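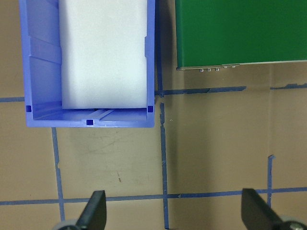 4. Cell layout and handoff task

4.1 Work surface

Built in the Zieliński teaching lab by the Traminari student team, for the sorting task of the Plillach student competition. Two arms, one belt, one bin. Left arm loads the belt, right arm takes parts off and puts them in the bin. Parts are foam cubes. Bases are bolted to plates on the far side of the table, so both arms reach forward over the belt and toward the operator side.

The surface is brown paper with a grid of blue painter's tape, laid by hand. The grid is not used by the vision code. It is for the people: resetting the cell between runs, putting the bin back where it was, calling out a cell over the bench when something rolled away. We did try to use it as a calibration target early in the project and gave up in an afternoon – the strips are uneven, some ends are torn, and the line fitting found a different corner every time the lights changed. Printed target used since then, removed before runs.

The wrist view in Fig. 3 is what the right arm policy sees on approach with the gripper open. Bin in the upper left, end of the green belt in the upper right, both fingertips at the bottom. Keeping the fingertips in view was a choice. Earlier mount sat higher and gave a wider view of the table, but then the code had to trust the joint angles for where the fingers were, and after a few knocks to the wrist it should not have. Cropping: none. The fingertips are masked only in the bin detector, not in the grasp detector.

The bin is a blue stacking bin with a white foam insert. The insert raises the drop surface and stops cubes from tipping into the front lip. It also makes the inside of the bin very bright next to the blue walls, and auto exposure reacts to that. Exposure is locked for all results in Section 5. Results before the lock are not reported, they are not comparable.

4.2 Handoff sequence

Both arms run under Clovum, the team's own task scheduler, written over two semesters by different people and it shows. Each arm is a separate process. They share a single state table and nothing else: no shared planner, no common collision model. Collision avoidance is by zones. The left arm owns the left end of the belt, the right arm owns the bin and the right end, and the middle of the belt belongs to whoever has claimed it in the table. An arm that wants the middle and can't have it waits above its own zone.

The first version was strictly serial. Left arm places, retreats, belt runs, right arm picks, drops, retreats, start again. Safe, and slow enough that the referee sheet would have killed us. The overlapped version lets the left arm bring the next cube to the belt while the right arm is still over the bin with the previous one, as in Fig. 4, purple cube on the left and yellow on the right. The belt is held stopped until the left gripper reports open and the wrist has cleared the rail height.

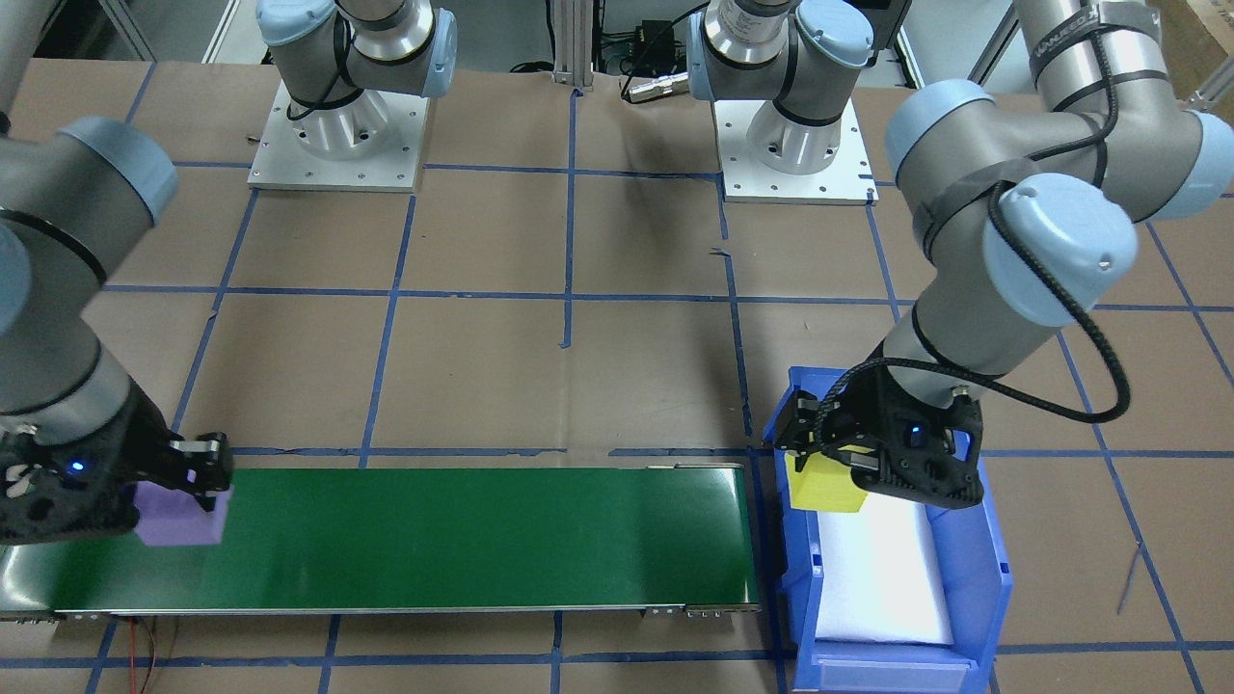 Overlap only pays off when the two halves of the cycle take a similar time. In our cell the bin side is longer. The right arm has to come down inside the rim without touching it, and the descent is run at reduced speed. Moving the bin closer to the belt shortened the transfer but then the elbow had to fold more, and the coiled cable at the wrist started to matter. Bin position was fixed after that and marked against the tape.

Release height over the insert is 40 mm. Lower and the fingers push the cube into the foam while opening, higher and it bounces. Wait after release, 360 ms, tuned by hand. Could probaly be shorter. State table timeout is 1000 ms, after which both arms stop and the run counts as failed – we did not write a recovery behavior and the competition rules don't ask for one.

4.3 Run procedure

One operator, one person on the stop button. Before each block of 6 runs:

Belt cleared and wiped. The dark green surface is glossy and reflects the overhead lights in streaks, fingerprints make it worse.
Bin pushed back to its marks, insert seated.
Both grippers opened and closed once from the console, indicator lights checked.
Cables looked at. By eye, nothing fancier.

Cube color order was drawn from a shuffled list, same list for the serial and overlapped schedulers. Operators were not blind to the scheduler, you can tell from across the room. A run was aborted by hand if a cable looked likely to catch, and aborts are listed seperately from failures in the results.

Protocol drafted by Angharad Cadwaladr and frozen in June, with one change afterward: the belt start delay is now logged by the scheduler instead of read off the video. Logged values are used throughout. The left arm log has gaps where the process was restarted mid block; those blocks were repeated in full and the partial data dropped.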